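The Second Life of the Office PC Is Mostly Paperwork

October 16, 2023

Every few years somebody in corporate procurement rediscovers the word "refurbished." It shows up in the annual report, usually near a photo of a fern. The company has retired its old computers, the report says, and those computers have gone on to new homes. How many went, which homes, and what shape they were in when they got there are left for the reader to imagine.

I spent most of the past year trying to get past the fern. I read the brochures, bought the machines, and asked a lot of people for records they said they had. What I got was a pile of certificates and a much smaller pile of facts.

Start with what happens when a company replaces its desktops. The old ones go onto pallets and leave through the loading dock. From there they belong to a middleman, politely called an asset recovery partner. The middleman wipes the drives, grades the machines, sells what will sell, and hands the customer a document saying all of it was handled responsibly. The customer files the document. Everybody I spoke with agreed this was the important part.

Skedari, one of the larger middlemen working the Midwest, claims in its sales deck that it "diverts" nearly everything it collects. I asked what diverted meant. Three emails later I had a definition, and it covered resale, parts, shredding for metal, and shipment to another firm that would decide later. By that standard my kitchen trash is diverted too. It leaves the house and something happens to it.

The company did let me see one month of records from one site. Of 558 desktops that came in, 200 were marked as resold whole. The rest were listed as "harvest" or "downstream." Harvest means someone opened them up and took what was worth taking. Downstream means a truck came.

I don't think those are shameful figures. A ten-year-old office tower with a weak processor and a tired fan is not a treasure, and pulling the memory out of it may be the best use anybody will find. My complaint is with the sales deck, which shows a smiling kid at a keyboard and never mentions the truck.

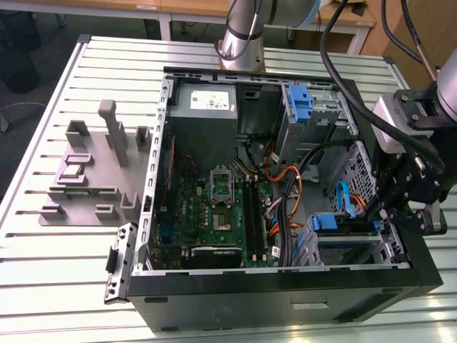

An opened desktop tower with its processor socket and memory slots empty.

Parts are where the money is, or where it used to be. Memory and processors are small, easy to test, and easy to mail. Graphics cards had a wild couple of years and have since calmed down. Cases, power supplies, and the odd-shaped boards that big manufacturers love are worth close to nothing, and those happen to make up most of the weight. Bear that in mind when a firm reports its success by unit, then by pound, then by "device equivalent," depending on which year looked better.

Then there is the grading. Festden, an online reseller, uses a scale that runs from A to C, with a plus sign available at every step. I ordered one desktop at B-plus and one at plain B, paying $40 more for the better grade. The B-plus arrived with a cracked front panel. The plain B was spotless and has been running my printer ever since. I asked Festden how the grades were assigned and was told it was a "holistic visual and functional process." I take that to mean a person looks at it, late in the shift, with a lot more to look at before going home.

The warranty was better than I expected, I'll give them that. They took the cracked one back without an argument and paid for the shipping. Whether it was fixed or just listed again I couldn't find out.

Schools and charities are supposed to be the happy ending, and sometimes they are. But a donated computer needs a license, a monitor, a cable, and a person willing to answer questions about it in February. The Hashemi Fund, which places used machines with after-school programs, used to publish how many it gave away. It now publishes how many are still switched on a year later, and the second number is a lot lower than the first. In its latest batch, 61 percent were in use at the one-year mark. I trust that number more than anything else I was shown, mainly for how little it flatters the people who printed it.

Almost everyone else counts at the door. A machine is a success the moment it leaves the building, and no further questions are asked of it.

There is a certification meant to sort this out, naturally. The Urnumetti mark, a green ring with a notch in it, appears on brochures from both Skedari and Festden. To earn it, a firm submits a self-assessment and pays a yearly fee. Site visits are "available." I asked how often a firm had lost the mark and got back a PDF about the history of the logo.

If your workplace is about to clear out its computers, ask for serial numbers and where each one ended up. A decent outfit can produce that list, though it may grumble. Ask what share was sold whole, what share was stripped, and who took the rest. Ask who checks the drives. And if you're buying, skip the letter grades and read the return policy, then turn the thing on the day it comes.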